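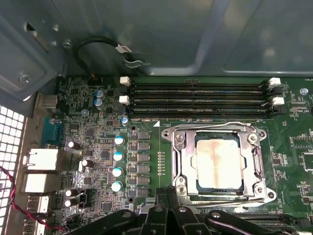 ok quick one, it's nearly midnight and I have an early train. I finally cancelled the storage unit!! Eleven months of paying Nuven 49 a month to keep boxes I could not name the contents of. Half of it was my old job. Half was "might need it."

Rules I made up in the parking lot: if I forgot I owned it, it goes. If it has a cord and I can't say what the cord is for, it goes. Books get one box. One.

Kept the lamp. Kept grandma's bread tins, obviously. Sold the bike for 86, which hurt a litle.
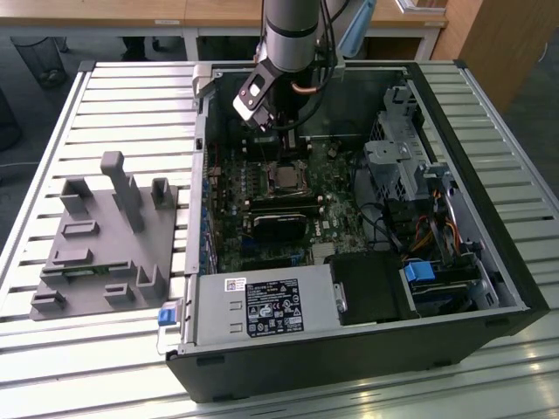
Desktop tower on its side, cover off.

The hard part was paper. Bank stuff, school stuff, letters, a whole folder of manuals for things I gave away in December. Took me 27 trips to the recycling bin and I wish I was kidding. My advice, do paper last. I did it first and got stuck reading birthday cards on a cold floor till my legs went numb.

Also label the boxes you keep. With real words. "Misc" is not a word, past me.

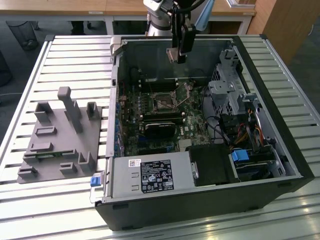 Frans Hermans wrote under my last post that I should wait a month before buying a single shelf, becuase he bought shelves first and then filled them right back up. Fair. No shelves till spring then. Going to bed.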